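Arnton Open Studios: how visitors used a small contemporary art trail
Second-year group project, Arts and Community module

1. Introduction

Our group was asked to study a local arts event and report on who came, how they found it and what they did once they were there. We chose the open studios trail in Arnton, which takes place each September in workshops, shopfronts and one former chapel. The trail is free and visitors can start at any venue.

We wanted to know whether people treated it as one event or as a set of separate shows. The organisers' leaflet presents it as a single trail with a numbered route, but two of us had been before and neither had followed the numbers.

2. The venues

We looked at 4 venues. Turkier is a shared studio above a row of shops, used mostly by printmakers. Dravasura is a gallery with paid staff and regular opening hours, and it had the largest show on the trail, a set of sound and textile pieces hung from the ceiling. Xolalpa is a ceramics workshop that also sells work from a counter at the front. The chapel had no permanent tenant and was used for video work by recent graduates.

The venues are not evenly spread. Turkier and Dravasura are on the same street. Xolalpa is across the river, and the chapel is at the top of a hill with no bus stop near it.

3. Method

We used three sources. The first was a short paper survey left at each venue, with six questions and a space for comments. We received 582 completed forms. The second was a set of 15 interviews with visitors, each lasting between five and ten minutes. The third was our own notes, made in one-hour sessions in the morning and again after 2 pm.

The organisers printed 2,000 leaflets and let us add a line about the survey on the back. We did not try to work out a response rate, as many people shared a leaflet or picked up more than one.

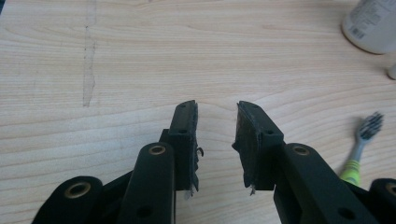

Forms were typed into a spreadsheet by two members of the group and checked by a third. Where a form had been left half finished we kept the answers that were there. Comments were sorted by topic, and any that did not fit went into a general group, which ended up larger than we would have liked.

4. Findings

Most people who filled in a form went to more than one venue, but few went to all of them. The usual pattern was Dravasura first and then Turkier. Xolalpa had fewer visitors, but they stayed longer, and several told us they had watched a pot being thrown from start to finish.

The numbered route was hardly used. In the interviews, people said they went to the place they already knew and then asked the staff there what else was close by. This meant that the person on the door had more effect on where visitors went next than the leaflet did.

The video work at the chapel divided people. Some wrote that it was the best thing on the trail. Others said they had walked in halfway through a film and left before it began again - there was no sign giving the running times. The hill was mentioned in a lot of comments, mainly by visitors with pushchairs.

5. Problems with the study

The survey box at Turkier was placed behind the door on the first morning and was missed by early visitors. We moved it at lunchtime. We also had no way of reaching people who looked in and left straight away, so our results lean towards those who enjoyed themselves.

Question five asked whether the work was "accessible". Some people took this to mean step-free access and others took it to mean easy to understand, so we have left those answers out.

6. Suggestions

Running times should be posted outside the chapel. The map should show walking times between venues and mark the hill. Door staff could be given a short note on what is on show elsewhere, including Xolalpa, which was often left out when visitors asked for directions.

The blank survey form and the interview questions are in the appendix.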